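Teleop demos in sim: how many for a simple pick and place?
Posted in Teaching by Demonstration

Wouter Vanhove
I'm driving a simulated arm by remote control to show it one task: pick a small object off the table and put it in the green bowl. I have 19 demos. The trained policy gets over the bowl and then hovers there – it never opens the gripper. Do I need more demos, or is something wrong with these?

Albertina Tavares
Check how you end each demo. If you stop recording as soon as the gripper opens, there are very few open frames to learn from. Keep going for 40 more steps after the release, then back the arm away. Pausing over the bowl while you line up also hurts, so cut the long pauses. I'd redo the 19 and add enough to reach 32 before changing the model. Move the bowl a little between runs too.

Michiels
more data. i used 1,000 for mine

Wouter Vanhove
Thanks. I do pause there, a lot. I'll re-record on Thursday. The pose where it gets stuck looks like this one:

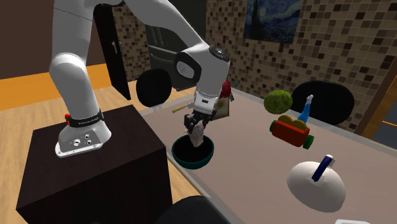

Gripper over the bowl, object still held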